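Section 4. Fitting a Case and Pairing the Phone

Before You Begin

The Flosport locker system opens with a member's phone. The reader on each locker door must be able to detect the phone through any case or cover. Members who do not carry a phone may request a key card at the Hopkin front desk.

Charge the phone and turn on Bluetooth before starting. Pairing must be completed inside the building.

4.1 Checking the Case

1. Remove the phone from its case.
2. Take out any cards, coins or metal plates stored between the phone and the case.
3. Wipe the back of the phone with a dry cloth.
4. Return the phone to the case and press each corner into place.

Note: Cases with a magnetic ring or a metal stand may prevent the locker from opening. Soft cases without metal parts are recommended.
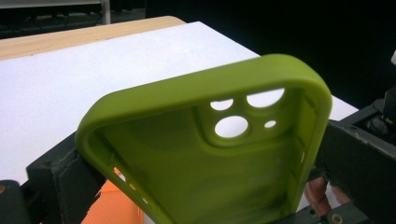
Figure 11. Green silicone case, inner side, with camera openings.

4.2 Pairing the Phone

1. Open the Flosport app and select Add Locker.
2. Enter the starter code 1111. The app will ask for a new code at once.
3. Choose a new four-digit code and enter it twice.
4. Hold the back of the phone flat against the reader until the light turns green.
5. Close the locker door and repeat step 4 to confirm that it opens.

Caution: Do not leave the starter code in use. Lockers still set to the starter code are released at closing time.

If the light flashes red, remove the case and try again. If it continues to flash, note the locker number and report error 37 to the front desk.

4.3 Sites

Lockers 1 to 100 are at the Gudum site. All higher numbers are at Jidham. A phone paired at one site must be paired again before it can be used at the other.

Questions about this section should be addressed to Gwawr Jenkins, Member Services.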